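Prileck Travel Bear Logbooks: README

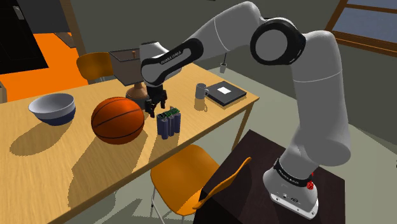
Carrasco

Text files from the Prileck logbooks, the diaries kept for two stuffed bears, Zulavau and Bekico, as they were mailed from host to host. Last updated March 4, 2018.

What you get

There are 452 diary entries, one per line, in entries.txt. Of these, 400 were typed from the paper notebooks and the rest came in by e-mail. The file stops.txt lists each place the bears stayed, with arrival and departure dates where the host wrote them down.

Fields

Each entry has 7 fields, separated by tabs: entry number, bear, date, town, country, weather, text. Weather is blank for most of the e-mailed entries. Dates are year first.

Known problems

Spelling is left as the hosts wrote it. Entries for September are out of order in the second notebook and were typed in page order. Seven entries name both bears and are filed under Zulavau.

Use

Free for classroom and personal use. Hosts' last names and street addresses have been taken out, so please don't try to put them back. Send corrections with the entry number.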